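Support > Parcel Services > Counter Manual > Section 4

Print this page | E-mail this page

4. Preparing and Registering a Parcel at the Drirkent Counter Scale

4.1 Before you begin

The scale must stand on a level surface and must be switched on for 60 seconds before the first parcel is weighed. Staff at the Nastport and Prurnberg branches should confirm that the display reads zero. Wrapped gifts and other paper-covered items are accepted, provided that all ends are closed.

4.2 Weighing

1. Press CLEAR. Wait for the display to return to zero.
2. Place the parcel flat in the center of the plate.
3. Do not touch the parcel until the reading stops flashing.
4. Press HOLD to store the weight.

CAUTION: The plate is rated for 3,601 grams. Heavier parcels must be taken to the floor scale - do not attempt to weigh them in parts.
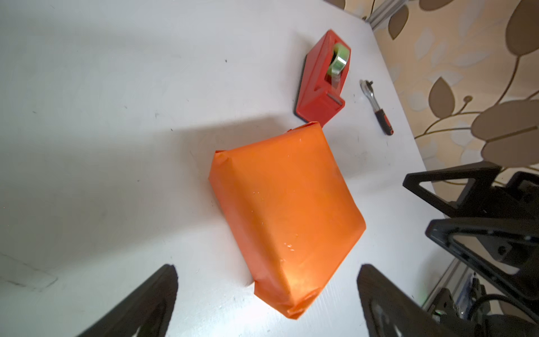
4.3 Entering the destination

1. Press DEST and enter the postal code.
2. Select the service class with the arrow keys.
3. Check the price against the posted rate card. If the two differ, charge the rate card price and report the difference to the branch office.
4. Press PRINT. Apply the label to the largest face of the parcel, away from folds and seams.

NOTE: Labels must not be placed over ribbon or string. A parcel that carries an old label may be registered only after that label has been removed or fully covered.

4.4 Memory

The scale stores 1,000 entries. When the memory is full, the display shows code 595 and no further labels can be printed. Press and hold MENU, select EXPORT, and wait for the tone before clearing the list.

CAUTION: Cleared entries cannot be restored.

4.5 Service

Scales are checked each June by Marciniak. Requests for earlier service should be sent in writing to Ásdís Egilsson, Counter Equipment.

Continue to Section 5, Daily Closing.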